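Sorting the Candy Drawer

By Tamás Bíró
Apr 9, 2022

Every house has one. Ours is the second drawer down, left of the stove, and it hasn't closed right in years. Batteries, takeout menus, a key to a bike lock we gave away. And candy. Mostly candy.

I emptied it last week in one go, onto the counter, no plan. Took an hour. Should of taken ten minutes, but you stop and read things. A Marar toffee tin with buttons in it. Half a bag of Kondell mints, the chalky kind my aunt carried in her coat. Parade candy from July, gone soft and then hard again. My son wanted to keep all of it. My wife wanted a garbage bag.

We ended up somewhere in the middle – a bag for the trash, a jar for anything still sealed, and a shoe box for wrappers. The shoe box is mine. I save wrappers. Have done since I was nine, in a small apartment where foreign candy came once a year in a suitcase and the paper outlasted the sugar by a decade. 634 of them in albums now, more in boxes. Small collection, by the standards of the people I trade with. One man in my club has 1562 and keeps them in a fireproof cabinet.
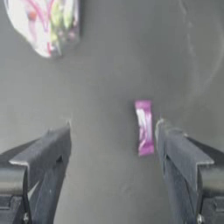 Color is how I sort. Not maker, not country, not year. Purists hate it. But open an album at the reds and it hits you all at once, and you find what you want faster too. The purples are my thinnest section by far, so a small one like this gets a page near the front, magenta going on violet, with that pale streak down the middle. Narrow little packet, crimped at both ends. No lettering I can read on it, so it goes in by shade and the maker's line stays blank for now. I pencil in a question mark and move on.

Flattening is the part people get wrong. They iron. Don't iron film, ever, it curls up and you've lost it. Paper can take a warm iron through a dish towel. Film goes under books overnight, big ones. I use two atlases and a cookbook from Bremum, the old edition with the heavy boards.

Then sleeves. Plastlow makes a clear pocket that fits most bar sizes, 13 to a pack, which is a strange number and means I'm always one pack short. Slit the wrapper along the back seam first if you want it flat, or leave it hole if the crimps are good. I leave the crimps. Trimmed ends look tidy but a trader will knock the price down every time.

The drawer, by the way, closes now. Give it till summer.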